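Qui sommes-nous ?

L'Atelier de robotique Lestia est une association d'élèves et d'étudiants placée sous la responsabilité pédagogique de l'Institut Lestia. Il accueille, en dehors des heures de cours, les jeunes inscrits dans les filières techniques et générales de l'établissement qui souhaitent acquérir une pratique régulière de l'automatisation et de la programmation des robots. L'adhésion est ouverte dès la première année, sans condition de niveau.

L'Atelier compte 19 membres actifs, répartis en trois équipes. Chacune conduit un projet sur l'ensemble de l'année scolaire, de la rédaction du cahier des charges à la présentation devant le jury interne. La direction pédagogique est assurée par Apostolos Deligiannis, professeur d'automatique, qui a fondé l'Atelier et en coordonne les activités.

Nos projets

Le projet Grindero porte sur la manipulation d'objets de la vie courante par un bras robotisé. Les élèves y étudient la prise de vaisselle et d'objets de cuisine de formes variées, disposés sur une table sans ordre imposé. Ils programment les trajectoires, règlent l'ouverture de la pince et consignent chaque essai dans un registre commun. Depuis sa création, ce registre a reçu 3534 entrées, que les nouvelles équipes consultent et complètent à leur tour.

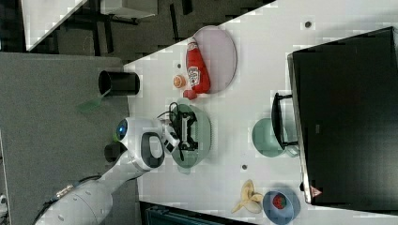
La tenue du registre fait partie intégrante de la formation. Un essai manqué y est décrit avec le même soin qu'un essai réussi : position de départ, consigne envoyée au bras, comportement constaté, hypothèse retenue. Les comptes rendus sont relus en séance plénière une fois par mois et servent de support aux exposés de fin d'année.

Le projet Purulell, plus récent, est consacré au tri automatique de petites pièces sur convoyeur. Il s'adresse en priorité aux membres de première année et leur permet d'aborder les capteurs, la logique séquentielle et les règles de sécurité applicables aux machines en mouvement.

Encadrement et sécurité

Les séances se déroulent en présence d'un enseignant. Tout membre suit, avant sa première mise en service d'un robot, une formation de six heures validée par une épreuve pratique. Le règlement de l'Atelier précise les distances à respecter, la procédure d'arrêt d'urgence et les conditions d'emprunt du matériel. Il est remis à chaque famille lors de l'inscription.

Le concours Beyene

Chaque année, en janvier, l'Atelier présente une équipe au concours Beyene, rencontre interétablissements réservée aux clubs de robotique scolaires. L'épreuve comprend une démonstration technique et un entretien en français ou en anglais. La sélection de l'équipe relève du conseil pédagogique, après avis des membres.

Rejoindre l'Atelier

Les demandes d'adhésion sont à déposer au secrétariat de l'Institut, accompagnées d'une lettre de motivation et, pour les mineurs, d'une autorisation parentale. Les candidats sont reçus individuellement par un enseignant et un membre de l'Atelier.

Page mise à jour le 15/8/24.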